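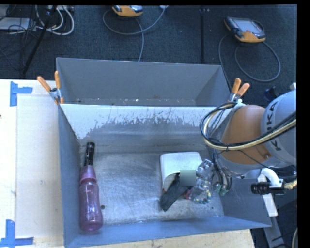
A bottle and a white container in a gray metal bin.

How to sort bathroom empties before drop-off

Start with the caps. Unscrew each one and keep pumps in a separate bag – they have a metal spring inside and go with mixed waste at the Lundari depot.

Rinse shampoo and lotion bottles with warm water. Thick conditioner needs a longer soak. Fill the bottle a third of the way, close it, and leave it for 35 minutes before shaking it out.

Peel off full-wrap sleeves. Paper labels can stay on.

Check the number on the base. Lundari takes 1, 2 and 5. A 6 goes in the trash.

Let everything drain upside down on a rack overnight. Do not crush the bottles.

Drop-off opens at 8 a.m. and the limit is 127 liters per visit. Larger loads go to the Julton site, which needs a booking in October.

Page by Kekeli Frimpong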